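El ratón del ordenador
Sección infantil del Centro Nava

El ratón es una herramienta pequeña que se mueve con la mano sobre una superficie lisa. Al desplazarlo, la flecha de la pantalla sigue el mismo camino. Lleva dos botones y, entre ellos, una ruedecita para subir y bajar por la página.
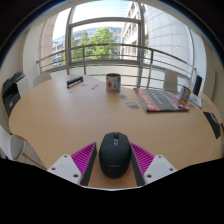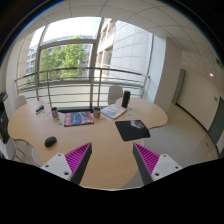 Un ratón oscuro sobre una mesa de madera clara.

Muchos ratones funcionan con una luz situada en la base – a veces no se ve – que compara la superficie a cada instante. Un modelo de 800 puntos por pulgada envía 800 señales cada 2,54 centímetros.

Se recomienda apoyar la muñeca sin apretar y descansar cada 30 minutos.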